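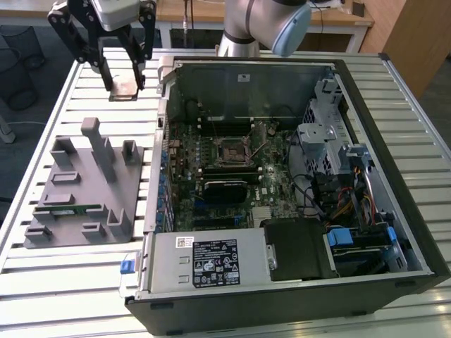 Condition and safety checklist: Egyptian funerary display, Tudelus Gallery
Revised June 2025. Completed by the collections section before the room reopens. Comments follow each item and replace those from the February inspection.

Object numbers are those on the case labels. "Pass" means no action before the next inspection. "Monitor" means the item stays on display and is looked at again within 3 months. "Action" means the case is closed to visitors or the object is removed until the work is signed off.

Section A: Cases and mounts

A1. Case doors close flush, locks turn freely, seals unbroken
Result: Monitor
Comment: Seal on Case 3 (canopic jars) has shrunk at the lower hinge corner. Gap admits a strip of thin card. Replacement seal on order from Clonel, same profile as fitted to Case 5.

A2. Glass free from chips, cracks and loose edges
Result: Pass
Comment: Old scratch on the front pane of Case 2 unchanged in length.

A3. Mounts hold the object without movement when the case is opened
Result: Action
Comment: The wooden Ptah-Sokar-Osiris figure rocks on its base. The tenon is original and is not to be packed or wedged. Remove the figure, lay it on its back in the padded tray and store the plumed crown separately. A new cradle is to support the figure under the base and behind the shoulders. No pin or wire is to bear on the painted collar.

A4. Shelf loading within limit
Result: Pass
Comment: Limit for the glass shelves in Case 4 is 8 kg each. The two limestone offering tables stay on the case floor and must not be moved up to improve the view.

A5. Stela fixings tight, no rust staining on stone
Result: Pass
Comment: Brackets on the false door fragment checked by hand only. Torque check due at the next full inspection.

Section B: Climate and light

B1. Relative humidity in range at every case
Result: Monitor
Comment: Set point is 51 per cent. Case 6 (coffin boards) drifted low during the heating period and recovered slowly. Silica gel reconditioned. Logger moved from behind the foot board, where it was shielded from the air flow, to the front left corner.

B2. Light level on painted wood, cartonnage and linen below 50 lux
Result: Action
Comment: Fails at one point only. The fitting above the cartonnage mask was re-aimed when the labels were changed and now falls directly on the gilded face. Turn back, fit filter, take a new reading and enter it below. Organic objects in Case 7 are within limit.

B3. Ultraviolet film intact on north windows
Result: Pass
Comment: None.

B4. Data loggers in calibration
Result: Pass
Comment: Certificates filed under Prakuvia. The spare unit has no certificate and must not be used for case readings.

Section C: Objects

C1. Bronzes free from active corrosion
Result: Monitor
Comment: Pale green powder in the inlay channel of the seated Osiris. Sample taken. The falcon and the two Apis bulls show stable brown patina. Keep the Osiris in its own sealed box with dry gel until the result is known.

C2. Faience free from salts and lifting glaze
Result: Pass
Comment: The shabti group was checked under magnification, 40 figures in all. One overseer figure has an old fill at the ankle that has yellowed. Cosmetic only.

C3. Painted surfaces stable
Result: Monitor
Comment: Flaking on the inner coffin is limited to the scene of the weighing of the heart, lower register, next to the figure of Ammit. Edges compared with the February record. No new loss. Do not brush.

C4. Linen and wrapped remains undisturbed
Result: Pass
Comment: Ibis and falcon bundles inspected through glass. Cases were not opened. Any handling needs written approval under the human and animal remains policy.

C5. Pest traps checked and replaced
Result: Pass
Comment: Traps contained house spiders and one woodlouse. No webbing moth or furniture beetle. Trap behind the jackal figure of Anubis was missing and has been replaced.

C6. Labels agree with the object register
Result: Action
Comment: The jar with the baboon head is labelled Duamutef. It should read Hapy. The jackal-headed jar beside it carries the matching error. The contents statement on both labels (lungs, stomach) must be corrected at the same time.

Section D: Visitors and staff

D1. Walkways clear, no trip edges
Result: Pass
Comment: Ramp strip by the offering chapel re-fixed.

D2. Emergency lighting and exit signs working
Result: Pass
Comment: Tested with the gallery lights off.

D3. Salvage list present and current
Result: Monitor
Comment: List still gives the Book of the Dead sheets as being in Case 7. They are on loan to the Qin Room and must be added to that room's list. First-priority objects otherwise correct.

D4. Gloves, trays and handling notes at the work point
Result: Pass
Comment: Nitrile gloves only for bronzes. Cotton gloves withdrawn from the drawer.

Items marked Action to be closed in writing before reopening: A3, B2, C6.
Light reading at mask after adjustment (lux):
Signed off: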